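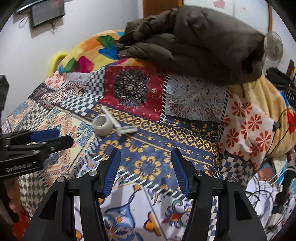
Can a robot learn to handle small household items from demonstrations given in ordinary bedrooms?
Trultberg's latest results indicate that it can, provided the demonstrations come from many different homes and the patterned fabrics, clutter and uneven surfaces of those homes are left as they are.

MELETSTEAD, October. Trultberg, a research company working on robot manipulation, today released the findings of its Mokano study, which examined how the setting of a demonstration affects what a robot learns from it. The study was carried out with Botha, a software firm that supplied the training tools.

Participants in 27 homes used hand-held grippers to perform short tasks with everyday objects, among them sorting toiletries on a made bed. They were asked to leave furniture, bedding and belongings where they normally stood. A matching set of demonstrations was recorded on plain tables at the Trultberg laboratory in Meletstead. Each set contributed the same number of recordings to training.

Two control policies were then trained, one on each set, and tested on a two-armed robot in 7 rooms that appeared in neither. Over 232 trials, divided equally between the policies, the one trained on home recordings completed its task more often. The difference was largest on printed bedspreads and quilts, where the laboratory-trained policy frequently closed its fingers on part of the pattern or stopped short of the object.

"Bedding is a demanding surface for a robot. It gives under the fingers, and a strong print can hide the outline of a small white object," the company said in a statement. "The home recordings contain a great deal of this, and the effect on grasping was clear."

The study also identified limits. Thin handles lying flat on soft fabric remained difficult for both policies, and neither performed reliably when an object had to be passed from one gripper to the other. Trials were stopped after 30 seconds without a grasp and counted as failures.

Trultberg will make the Mokano test protocol available to academic groups on request. The recordings will remain restricted under the terms agreed with participating households. A second phase, covering kitchens and laundry areas, is in preparation with Botha.

Inquiries may be directed to the Trultberg press office in Meletstead.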